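Elska Clear Zip-Top Bags

Sold in packs of 200, or by the case of 1,000
Item no. 783
In stock at Stitetden

Okay, so I get weirdly excited about bags. I've been running the Stitetden shop with Manaia Costigan for a good few years now, and of everything on our shelves (fancy label stock, the nice scissors, the drawer dividers everyone puts on their wish list) the thing I personally carry home most often is a pack of these plain clear zip-tops.

They're made for small-parts storage, and we carry them mostly for people who keep a lot of label tape, ribbon, thread, washi, twine or anything else that comes on a reel and wants to unroll itself all over the bottom of a drawer. One reel, one bag, zip it shut, done. You can see what you've got without opening anything, and when you need more you take the whole bag to the table with you.

What I like about them

The film is thin and soft. I know some people want a stiff bag that stands up by itself, and if that's you, have a look at the Mudgway pouches instead, because these won't do it. They flop. They wrinkle the first time you squash them into a drawer and they stay wrinkled, and I don't mind that one bit! A soft bag folds down around a reel and takes up hardly any more space than the reel did. I tried the same drawer with stiffer bags back in April and couldn't get it closed.

The zip runs along the short side and closes with a pinch and a slide of the fingers. Start at one corner and go all the way across. If you start in the middle (I always did) you end up with a little gap at one end and then you wonder why there's dust on your tape. Press the air out before the last inch.

You can write on the outside with a permanent marker, but I put a label on mine. A strip of label tape near the top is easy to read when the bags are filed upright, and it peels off again if you're patient. For reels that all look alike, I'd label the reel too. I once had three whites in three widths and one very long afternoon.

What fits

Label tape spools, the flat wide sort, go in nicely with room to fold the top over. Bias tape cards, yes. Thread cones, only the short ones. Full-size packing tape is a squeeze, and I'd order the next size up. If you've got a reel with an odd-shaped hub, send me the width across the widest part and I'll check it against a bag before you buy.

They're storage bags, by the way. The maker doesn't rate them for food, so please don't put your sandwiches in them.

How I use them

My label tape lives in a shallow drawer, bags on their edges, zips up, oldest at the front. When a reel gets down to the last few turns it moves to a dish on the desk and the bag goes back in the pack for the next one. I've had the same 14 bags going in that drawer for ages, and the only one I've thrown out was the one I caught in the drawer runner, so that was my own fault.

If you're setting up from scratch, lay a cloth on the table first. Spools roll, and clear bags are a pain to find on a white counter. A colored cloth sorts out both problems, and the Flernau cotton one we sell is a good weight for it (it comes in a bunch of colors, and it washes well).

Customer note

Kane Kereama runs a small repair bench and buys these by the case. He wrote to us on Jul 28, 2022:

"Switched from little boxes to the Elska bags for all our tape and wire. Took a bit to get used to the floppiness. Wouldn't go back. Could you do a bigger pack?"

We could, Kane, and that's how the case size came about. It works out cheaper per bag and ships in a flat carton that slides under a bench.

Ordering and returns

Packs go out the next working day. Cases take a little longer as we tape them up ourselves. You can send back any unopened pack, and if you've opened one and the size is wrong, write to me anyway and we'll figure something out. Manaia says I'm too soft about this and she may be right.

A few questions I get a lot

Do they come in colors? No, clear only. I've asked.

Can I reuse them? Yes, over and over. Wipe the inside with a dry cloth if the tape has left anything sticky behind.

Do they have a hang hole? This size doesn't. The Mudgway pouches do, if you're a pegboard person.

Will the film go cloudy? Mine have picked up plenty of creases, and you get white lines where they've been folded hard. I can still tell what's in every one of them.

Are the reels included? Sorry, no! Label tape is on its own page, along with the cloth.
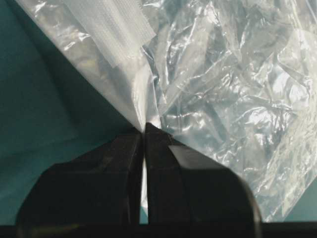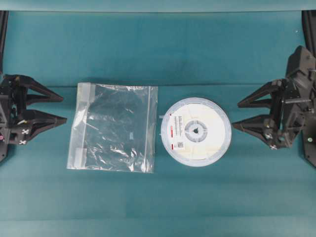
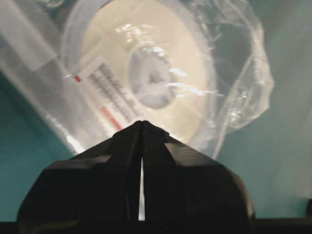 Clear bag, creases and all. The middle photo has it on a teal cloth next to a white spool of label tape, and in the last one there's a big cream-colored round showing through the plastic.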